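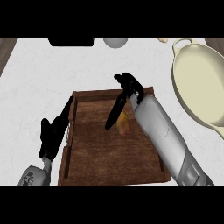 Fig. 1. A single fruit in a wooden tray on a white marble counter (computer rendering).

Unit 6: Ripeness, "freshness" and other words on the label

Start with the word "fresh." Shoppers take it to mean picked not long ago. In the trade it mostly means not frozen, not canned and not cooked. A fruit can spend weeks in a cold room and still be sold as fresh. Keep that gap in mind whenever you read a claim in this unit, including the claims in the reading packet.

Two groups of fruit

Climacteric fruits go on ripening after harvest. Mangoes, bananas, pears, avocados and tomatoes belong here. Their breathing rate climbs, they give off a burst of ethylene gas, starch turns to sugar and the flesh softens. Non-climacteric fruits (grapes, strawberries, citrus, cherries) don't do this in any useful way. They soften and they rot, but they don't get much sweeter on your counter. The line between the groups is messier than the textbook table suggests. Melons are the usual headache, with some types falling on one side and some on the other.

Color is weak evidence

In class most of you picked the reddest mango as the ripest. The blush on a mango depends a lot on variety and on how much sun that side of the fruit got. Some varieties are fully ripe and still green. Background color, the color under the blush, tells you more, and a gentle squeeze near the stem tells you more again. Smell helps if the fruit hasn't been chilled. In a picture you get none of that except color, so please stop writing "ripe" under every picture in your lab reports.

The paper bag

The advice is to put hard fruit in a paper bag with a banana. The reasoning is sound: the banana gives off ethylene, the bag holds some of it in, and paper lets moisture out. How much time it saves at home is another matter. Most of the numbers passed around online trace back to no test at all. If you try it, run a second bag with no banana and a third fruit with no bag, or you have learned nothing.

Case reading: the Trinis sachet

The Trinis leaflet says its ethylene-absorbing sachet "keeps fruit fresh up to twice as long." Read it with these points in mind.

"Up to" covers every result from no change to double. The leaflet gives no average.

The trial used 92 treated fruits and 209 untreated ones. Uneven groups are not a crime, but the leaflet never says how fruits were assigned. If the treated ones were chosen by hand, we can stop there.

"Fresh" was scored by eye, by company staff who knew which box was which.

The fruit was kept in sealed boxes. Your kitchen bowl is open to the air, and a sachet next to it would have the whole room to deal with.

Ethylene absorbers are real and packers do use them. My complaint is with the jump from a sealed box to a bowl. The rival product, Codis, makes a softer claim and backs it with even less – one chart, no labels on the vertical axis.

For next time

Read the Okafor chapter on chilling injury, tables included. Mangoes held too cold can get pitted skin and uneven ripening, which is why "just put it in the fridge" is poor advice for a hard one. Write 500 words on one storage claim you have seen in a store or on a package. Say what was measured, by whom, and what it was compared with. "Studies show" earns no credit unless you name the study and have read it.

L. Ambrose

Related items
Unit 5: Sugar, acid and the taste panel problem
Unit 7: Waxes and coatings
Notes on the Cleltgate packing house visit, August

Comments (3)

pjh: Is the paper bag test OK for the 500 words if I run it myself?

Lucinda Ambrose: Yes, if you include the fruit with no bag.

marrow_k: My grandmother wraps green tomatoes in newspaper and they do fine. Not sure what the control would be – her other tomatoes?

Last updated 05/03/2025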